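Progress report to the Navaratnam fund: cabinet and drawer handling, November

Work this period went mostly into getting ready for the demonstration day at our Tivdale site and running it. The day is a milestone in the grant agreement, and it has now been met. Spending for the period was $2,185 against a planned $2,500. The difference is in catering and printing, and we ask to carry it over.

Visitors came in small groups between 9:30 in the morning and 4 in the afternoon. Each group got a short talk, then a session on the simulated cabinet task, then time for questions. The task uses a white arm, a round table and a small cabinet with a cream upper part and brown wood drawers. We chose it over the kitchen setup because the bar handle is a hard case for the gripper and easy for a visitor to follow. 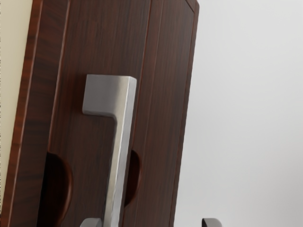
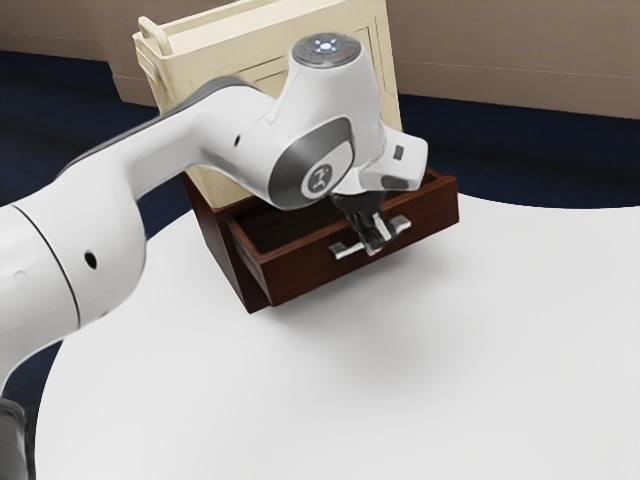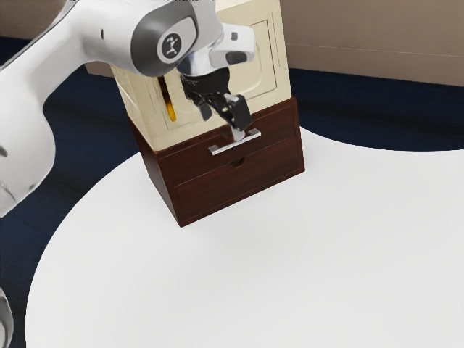
Simulated cabinet task: the gripper and the silver bar handle.

Before the day we ran the drawer task 900 times with the cabinet turned to different angles. The drawer was opened fully in 703 of those runs. Most of the misses came from one cause – the fingers reached the bar at a slant and slid off when the arm began to pull. A change to the approach angle is written and will be tested next.

Visitors asked most often how long a run takes and what happens when the grip fails. Several people from Dramano wanted to know if the same method would work on handles that are flush with the door. We told them we have no results on that yet. Two groups also asked to see the failed runs, and we had only a few saved in a form we could play back. We will keep more of them in the future.

The sound in the back half of the room was poor, and the morning talk ran over by ten minutes. The afternoon talk was shortened and went better.

For the next period we plan to repeat the 900 runs with the new approach angle, add a second cabinet, and send Clirnow the task files they requested. The written summary for visitors is in draft – it should go out before the end of the year.

Contact: Tivdale project office | Copyright Tivdale | Back to top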